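Project Report: Teaching Two Simulated Arms to Tidy a Bedroom
Trinidad Magbanua
14 July 2024

So my project was about one question: if you train a pick-and-place policy only in simulation, does it help to put weird stuff in the rooms? By weird I mean things that don't belong there. My advisor calls these "off-context objects," and I ended up calling them strays, which is shorter and also what my folders are named.

I started with the Roterport scene set (our lab's own collection of rooms) and built two training sets from it. The first one, Plain, only puts bedroom things in bedrooms and kitchen things in kitchens. The second one, Stray, pulls from the whole object library no matter what room it is. Both sets have the same rooms, the same lighting and the same number of demonstrations, 3,122 each. I wanted the objects to be the only difference, and keeping it that way ate up most of my spring! Every time I fixed a collision mesh I had to regenerate both sets, and one regeneration took a whole weekend on the shared machine.

The policy itself is nothing fancy. It takes camera images plus the joint positions and puts out a short chunk of arm motion, and then it looks again. I borrowed the code from an older lab project called Hodico and changed the image encoder, mostly so it would fit in memory. I trained each version with two random seeds. I know that's not many, and I'd do more if I had the computer time.

For testing I held out 17 rooms that neither version had ever seen. The task was always the same kind of thing – pick up the object named in the instruction and set it down where the instruction says. On objects that fit the room, the two versions came out so close that I wouldn't claim a winner. On strays the Stray version was clearly better, and it won with both seeds. The Plain version had a funny habit of going for whatever looked most familiar, even when the instruction named something else. I watched a lot of those runs at half speed and the gripper would head off with total confidence toward the wrong thing.

What surprised me more was where the Stray version still failed. I expected trouble with shiny objects, and there was a little, but long shapes with a narrow end were much worse. It would close on the narrow end, lift, and the object would swing and slip out. I tried adding a small penalty for grasps far from the center of mass and that helped some, though it also made the arm slower to commit. I'm leaving that result out of my main comparison because I only ran it with one seed.

If I keep going in September, I want to swap in the Trukwood furniture models, which have more varied heights, and redo the narrow-end grasps properly with more seeds.
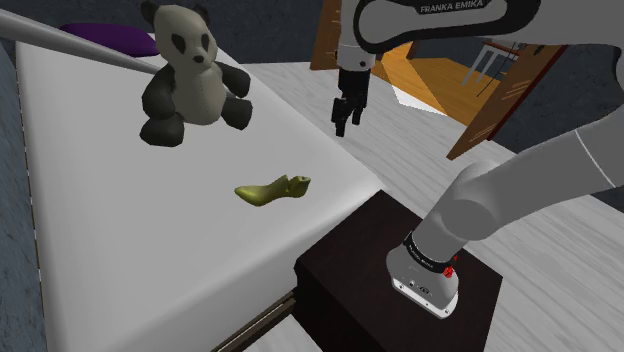 Picking which objects count as strays was harder than I thought it would be, and I changed my mind a few times along the way. In the end I went by room label only, with no judgment calls. A stuffed panda on a bed is about as normal as it gets, while the shoe last lying on the same white sheet is a stray by anybody's rule, and it has that pointed toe too, so it's just the kind of shape I want to spend more time on.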